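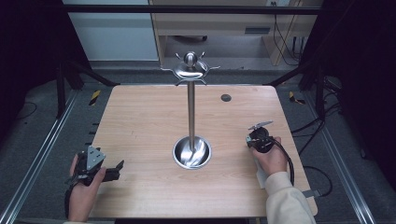 Haltimow, April

Search tickets Enter keyword or ticket no. Go

Ticket 461: Written testimony missing from climate hearing record
Opened by: Žofie Danko, hearings desk
Assigned to: Lalit Pathak
Status: Resolved

Print this ticket | E-mail this ticket

Reported problem
Witness statements for the clean energy hearing upload without error but do not appear on the public record page. Oral testimony transcripts are listed correctly. Two witnesses have asked why their statements are absent. The comment period is still open.

9:10 a.m. – Reproduced on the staging copy of Collunora. A short statement posts normally. The statement from the coastal flooding panel does not. Both are PDF files and both pass the virus scan.

9:45 a.m. – Checked the import log. Failed items stop at the indexing step with the message "field length exceeded." The summary field accepts 2,000 characters. The coastal flooding statement has no separate summary, so the importer copies the full text into that field and the record is dropped. No warning goes back to the uploader.

10:30 a.m. – Asked Deltex whether the limit changed in the last update. Telmo Arroyo confirmed that it did. Before the update, long text was trimmed and the record was saved.

11:20 a.m. – Workaround: enter a short summary by hand before uploading. Tested with the coastal flooding statement. It appeared on the public page after the next index run.

1:40 p.m. – Deltex supplied a patch that restores trimming. Applied to staging, then to production. Re-ran the import queue. 7 statements posted, including the two reported. Original submission times were kept.

2:15 p.m. – Danko checked the public page against the witness list and found no gaps. Closing. The missing upload warning is a separate request with Deltex.

Comments (3)

Rozália Kollár: Does the patch cover the emissions rule docket too? Same importer.

Lalit Pathak: Yes, both dockets use it. No failed items in that queue.

Aiman Harahap: Page search still misses Stępień if typed without the accents. Opening a new ticket.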